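Shirt folding table, part 2: taping and first runs

Parts list is in part 1. You need the table, brown paper, blue tape, both arms bolted down. We did ours in the shared shop at Brellero.

Roll paper over the whole top, pull it tight. Tape the edges first, then the grid. Grid doesnt have to be pretty, ours isn't. It's for putting the shirt back in the same place every run.

Lay the shirt face up, sleeves out, hem along a tape line. Keep both pendants in reach on the desk. Speed at 25 percent to start, no higher.
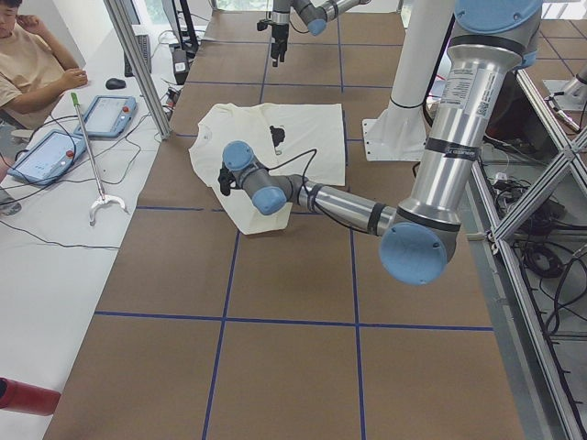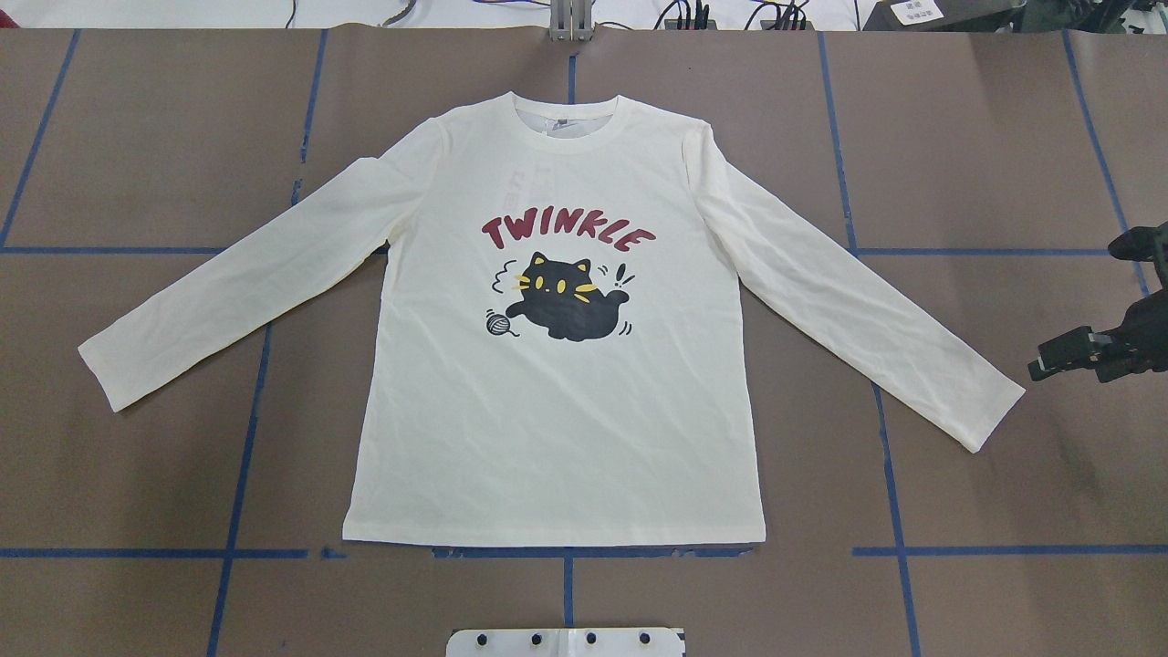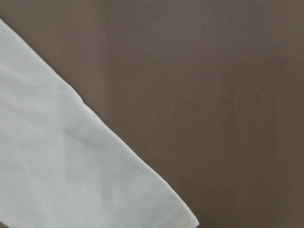

Light cloth on the brown top, all three views.

Now teach the cuff. Bring the gripper in from the side, stop short, then creep down. Pinch, lift, over to the middle, let go. Save it. Same for the other sleeve, then the hem.

Do 4 runs by hand before you let the Hineo script loop. If it grabs paper insted of cloth raise the pick point 2 mm and try agian. Torn paper: patch with tape, keep going.

Part 3 is stacking.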